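Drimville repair mornings to carry on through the winter

There was very good news for anyone with a wobbly toaster or a lamp that has given up the ghost, as the Drimville repair mornings are to carry on right through the winter after all. The mornings began in June as a bit of a trial, and there was a fair amount of worry that they would have to stop once the lease on the old seed shop in Rorska Lane ran out. A new lease has now been agreed, at a rent the group says it can manage, and the doors will open at 10am just as they always have.

It has been a lovely thing to watch grow. The first morning brought in a mere handful of people, most of them with kettles, and by the end of the summer the queue was going past the bakery and halfway to the bus stop. In all, 779 items have been brought in so far — radios, hairdryers, sewing machines, a great many vacuum cleaners and one very old mantel clock from Grevton that came over on the bus wrapped in a bath towel — and a good share of them have gone home again in working order. Clothes and curtains are looked at too, though you may be asked to leave bigger jobs and come back for them.

Each visit costs £5, which goes towards the rent and the heating, and there is nothing more to pay unless a part has to be ordered. Children under seven come in free with a grown-up, and there is always a pot of tea on the go by the door. Please do bring the plug and lead along with whatever needs mending, as a surprising number get left at home in the drawer.

The winter mornings will have room for some 70 bookings each month, with a few places kept back for people who just turn up. Names can be put down at the library desk or at the Tsuchiya hardware shop on the square, where a box for spare screws, fuses and old tools has also been set out.

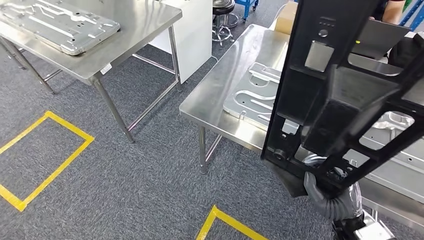
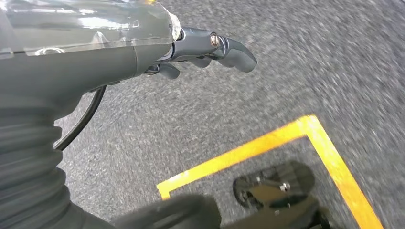 One regular from the Grevton side wrote in to say that the winter dates were a great relief, but that a later start would suit those coming by bus, with the first one not getting in until 10.20am. The group has promised to look at the timetable before the next bookings open.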